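Ticket: Injury list on Momon not matching the roster page
Opened 01/03/2021 by Debora Testa, Karkitz Basketball
Priority: high (game tonight)

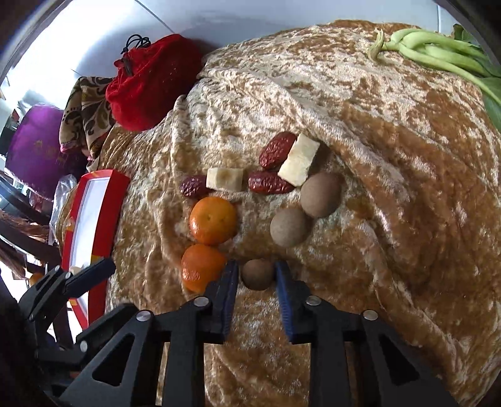

What's happening

Araceli Herrero shows as available on the public roster. She's out, ankle, has been for 7 days. Injury list in admin has her correct. Roster page doesn't. Two parents and the league scorer have emailed me already.

Tried so far

- saved her profile again, no change
- cleared cache on my laptop and the office one
- logged out, back in
- took her off the roster and re-added. Now she's there twice, both "available". Sorry.

Reply - Rosalba Bellini, Momon support

Hi Debora, please don't re-add anyone else for now. Can you tell me which import you used for the player list, the old Clostarex file or the new one? And how many rows?

Reply - Debora

Old one. 300 rows, all age groups. Itziar Bustamante did it before she went on leave so I can't ask her.

Reply - Rosalba

OK, found something. The old file has a space after the player number on 100 of those rows. Injury list ignores the space, roster page dosen't, so it treats them as two different players. I've trimmed the numbers on our side and merged the double entry. Please refresh and check Herrero, then any other injured player.

Reply - Debora

Herrero good now. Out, ankle, one entry. Visitación Quintana still wrong, says "day to day" but she's cleared to play as of this morning. Coach wants her in the starting five against Benítez so need this fixed before 5.

Reply - Rosalba

Quintana's status was set by hand in the team note, which overrides the list. Team > Notes > Clear status. You should have the rights to do it.

Reply - Debora

Done, shows cleared. Game sheet prints right too. Her minutes from last season are still missing but thats a seperate thing, will log it after the game.

Status: solved
Follow up: new import template to be sent to the club before June registration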